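Seven ways to miss a wine glass

Monday, September 2, 2024 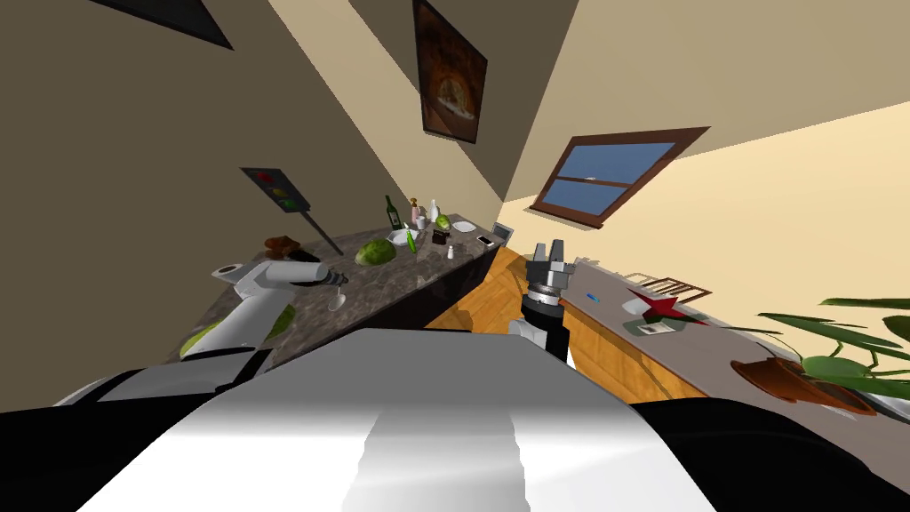

I have spent the long weekend doing what any well-adjusted person does with a long weekend, and by that I mean rerunning the clutter ablation. Everyone else grilled.

Quick recap for those who skipped the last post (my stats say that is most of you). We train a two-armed policy entirely in simulation, on a task that fits on a sticky note: reach for the glass on the counter, grip the stem, lift. In the old version the counter had the glass on it and nothing else, and the policy looked like a genius. Then Jinfeng Dong asked, very politely, whether any kitchen in the history of kitchens looked like that.

So now we have Stondodeck, our scene shuffler. It takes a plain kitchen and fills it with stuff from the asset library – lettuce, bread, bottles, a salt shaker, a phone. It has no taste whatsoever. It will hang a pizza on the wall and put a traffic light over the granite, and it feels fine about both. Fengying Dai wanted to add rules so the rooms made sense. I argued for leaving it alone, mostly out of laziness, which I have since rebranded as a research position.

The setup: one policy trained on 3000 demos in the bare kitchen, one trained on the same number of demos in shuffled kitchens. Same network, same training time. Then we tested both on 400 shuffled kitchens neither had seen.

The bare-kitchen policy got the glass in 129 of them. I had been telling people it "basically worked," so that was a fun number to paste into a slide. The shuffled one got it in around three quarters, and I'll give the proper figure once I've fixed the bug where a glass that falls off the counter counts as lifted. (It did leave the counter. I see the scorer's point.)

The failures are more interesting. I sorted them into seven bins, and the biggest by far is going for a bottle. Green bottles especially. The second is a kind of polite hovering, where the gripper gets close to the stem and then just stays there, like me at a buffet. Leafy things hardly bother it, which I would not have guessed.

What I still can't tell is whether the silly objects help or whether any clutter would do. Fengying's tidy version is queued on Trunside, our one good machine, behind somebody's job named test_final_final2. It should start Thursday. If her sensible kitchens win, I'll be posting about something else for a while.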